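Booking direct at Tarstead House: your questions

Can I book by phone?
Sure! I pick up most mornings, and if I don't, Sosina Gebremichael does. Leave a message with your dates and one of us will call you back.

What does a room cost?
$95 a night for the small doubles, breakfast included. The Esero room is bigger (it has the bathtub everybody asks for) and costs more, so give me a call for that one.

Is the price the same on the travel sites?
Usually it's higher there. They take a cut, and I'd much rather put that money into your breakfast.

How late can I cancel?
Up to 3 days before you arrive, no charge. After that I keep the first night.

Can I check in early?
Ask me the day before. If the room was empty overnight, come on in! If not, drop your bags in the hall and go get a coffee at Alemayehu, two doors down.

Do you take dogs?
Yes, in rooms 2 and 3 only, and please bring their own blanket.

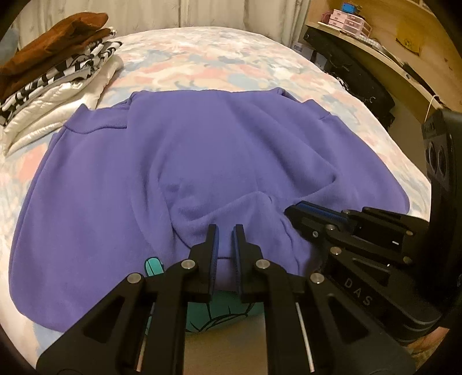
Where do I park?
Behind the house, through the green gate. The code is in your confirmation email. Please don't use the Pisex lot across the road, they do tow.

Are you open all year?
We close for January. Mebrat Weldu repaints whatever needs it and I go see my sister.

I left something behind, now what?
Email me your room and dates and I'll mail it, you just pay the postage.

Last updated Tue 8 June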